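Drusix Textile Handling Group
Minutes of the April meeting, Busholm site, small meeting room
Meeting opened 10.05

1. Minutes of the previous meeting
Agreed as a correct record, with one change. Under item 4, "hand towels" should read "hand and bath towels".

2. Matters arising
The laundry contract with Quintero has been renewed on the same terms. Collection stays at 8 in the morning. The request for a second collection was turned down on cost and will not be raised again before the autumn.

The stock list now stands at 1,569 items, all cloths and towels together. Items without a sewn label have been entered under their colour and size until labels arrive.

3. Towels for the folding work
The group went through the towel stock by colour. Rust and terracotta shades are to be kept as the main set for work in the white boxes, as the edges and folds are easy to make out against the panels. White and cream towels are to be moved to the general shelf. The grey set was discussed at length and left where it is for now.

It was agreed that towels should go into the box bunched up, with no fold left over from storage. A towel taken straight from the shelf keeps its creases and tends to open along them. The starting state is to be written in the log as "bunched", "half folded" or "flat" – no other terms.

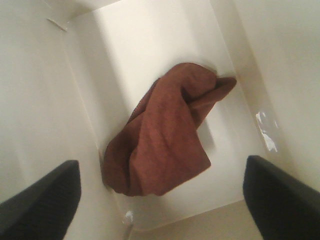

The wording for corners was then settled. A corner that stands clear of the rest of the cloth is to be logged as "free". A corner lying under another layer is "covered". Where it is hard to say which, the entry is "covered" and a note is added. The log sheet will be changed to match, and older sheets will not be rewritten.

Washing: each towel in the main set goes to the laundry after 12 uses. No softener. Drinon cloths are to be bagged apart from the towels, as before.

4. Condition of the boxes
Chipping of the white surface was reported on a side wall, running in a rough vertical line. Two repairs were considered: touching up with matt white paint, or fitting a new panel. Paint was preferred as a first step. Loose flakes are to be brushed off and the area rubbed down lightly before painting. Gloss paint must not be used.

The corner joints were raised briefly. No change agreed.

5. Storage
The lower shelf in the store is too deep for single stacks and towels at the back are being missed. Stacks will be limited to 5 towels and placed two deep, with the shelf label on the front edge.

6. Actions
Revise log sheet wording – handling team, before the next meeting
Order matt white paint – stores
Move white and cream towels to general shelf – stores
Confirm delivery of sewn labels – purchasing

7. Any other business
The key to the store is to be returned to the hook by the door at the end of each shift.

Meeting closed 11.20. Next meeting in May, same room.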